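Covering a wooden worktop before packing - sheet keeps wrinkling

Altemthorpe Makers and Menders Board > Workroom and Storage

lumturie_n
Saturday, 9:40

Good morning to all. I have a question about covering a table, and I hope it is the correct section.

We have a light wood surface which we use for sorting and packing of small things: buttons, hooks, curtain rings, and sometimes dried beans for the school. The wood is nice and I do not want it scratched, so I put a white sheet on it. The sheet came folded in a very small packet and it has never become flat since I opened it. I tried to smooth it with my hands, and I tried to leave heavy books on it for one night. The creases came back by lunch.
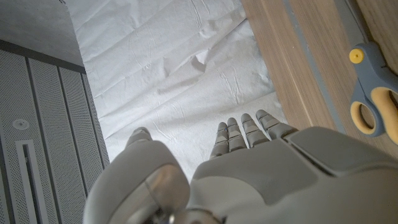 What disturbs me most is that small things roll into the folds and stay there. Last month I lost 17 hooks this way and found them only when I shook the sheet over the floor. Should I buy a thicker sheet, or is there some way to stretch this one? I prefer not to use glue or nails.

Lumturie Nedeljković

pegboard_pat
Saturday, 10:15

Don't fight it. Take the sheet off and use the bare table. Wood can take a few scratches.

Durix_fan
Saturday, 10:32

Disagree with Pat. If it's a rental, or if the table gets used for dinner, a few scratches are a big deal. I have the Durix mat, the medium one. It comes rolled instead of folded and lies flat after a day. Not cheap, though.

lumturie_n
Saturday, 11:05

Thank you both. Pat, I understand you, but the table was my aunt's and I would be sorry about every scratch. Durix_fan, does the mat smell? I once bought a rubber one and we had to keep the window open for a week.

Durix_fan
Saturday, 11:20

A little at first. Mine was fine after 4 days on the balcony.

oldscrew
Saturday, 12:02

Is the sheet paper, plastic or cloth? Makes a big difference. Cloth you iron. Paper you roll the other way around a broom handle. Plastic you warm a bit with a hair dryer on low, and please do it away from the table.

lumturie_n
Saturday, 12:48

The packet is thrown away and I do not want to say a wrong thing. I will try the broom handle first because it cannot do damage.

I should also explain the second half of my problem, which is the boxes. I sort everything into clear plastic containers, the kind with ribs on the side. I like them because I see what is inside and I do not need to write labels. But when a box stands partly on the sheet and partly on the wood, it leans, and if somebody touches the edge, it slides. So now I put the boxes directly on the wood and keep the sheet only for sorting. It works better, but I am afraid that the bottom of the box makes marks when we push it.

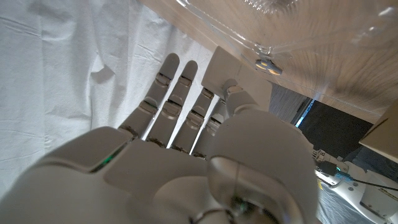

Letay Beyene
Saturday, 13:30

Felt dots. The small self-adhesive ones for chair legs, one under each corner. I did about 800 of them for our storeroom (that is a lot of boxes and a sore thumb) and the shelves have stayed clean. Wipe the bottom of the box first or they fall off within a week.

pegboard_pat
Saturday, 13:41

Felt dots pick up grit and then you are sanding the table with them. Seen it happen. If you must, lift the box when you move it.

Letay Beyene
Saturday, 13:55

Only if you never clean them, Pat. I go over mine with a dry brush when I refill the boxes. And lifting is good advice with an empty box. Try it with one full of screws.

ivau_shelf
Saturday, 14:20

I would go for lids. With a lid on you can take the box with both hands and lift it properly. The Ivau ones have a rim which is good to hold, but the lids are sold separately, so check before you order. I bought 19 boxes and then discovered this at home.

oldscrew
Saturday, 14:33

Seconding lids. Dust gets into everything otherwise.

lumturie_n
Saturday, 18:10

I am back with a small report. I rolled the sheet around the broom handle against the folds and left it for the afternoon. It is better in the middle, but the two long creases are still there. For the hooks I now use a baking tray on top of the sheet, so they have no fold to hide in. My neighbor Sisay gave me this idea and it cost nothing.

I will buy felt dots for four of the boxes and leave the others without, and look at the wood again in November. Pat, if you are right about the grit, I will write it here.

pegboard_pat
Saturday, 18:26

Fair enough. Which tray, the kind with a raised edge?

lumturie_n
Saturday, 18:40

Yes, with the edge. The flat one I tried first, and the curtain rings went directly under the cupboard.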